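The Rabbit, the Green Plate and Other Small Things from the Toy Cupboard

A gallery from the playroom at Drulley
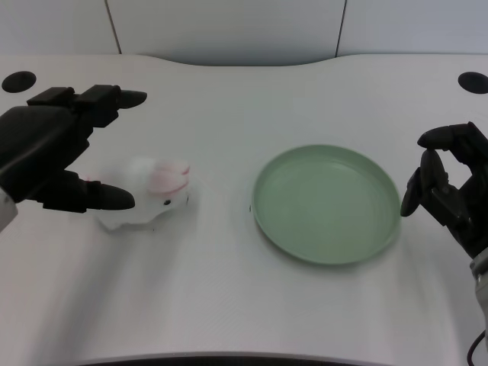
We began sorting the toy cupboard in January, thinking it would take an afternoon, and of course it turned into weeks, with a good deal of tea and rather more reminiscing than tidying. The cupboard is 155 centimetres wide and had been filling up happily since 2000, when the playroom first opened its doors, so you can imagine what was lurking at the back of it! The soft animals came out first, then the tea-party things.

White plush rabbit. Fluffy all over, with long ears lined in pink and little black bead eyes. I am very fond of this one, and so is every child under four who comes through the door. It goes home to be hand washed at the end of each term and dries on a towel by the window – never on the radiator, please, as the fluff goes flat and takes an age to brush up again.

Green plate. A shallow round one in plastic, a soft sage colour with a raised rim, and just right for pretend sandwiches. It came to us in a box of odds and ends from the Kitell fair, and I have been looking for a cup to go with it ever since. If you have a spare one in that sort of green, even a chipped one, do bring it along.

The white table. Not a toy, I know, but it deserves its place. The back edge has a gentle curve to it, and the white top makes even the palest toys look rather smart. Crayon comes off with a damp cloth and a bit of patience, and we have had plenty of practice with both.

The rest of the soft animals now live on the low shelf where small arms can reach them, and the tea-party things are in the basket underneath. We have roughly 700 pieces in the cupboard altogether if you include every last building brick, and there are still 11 boxes waiting to be opened, so more pictures will follow once we have got through the jigsaws.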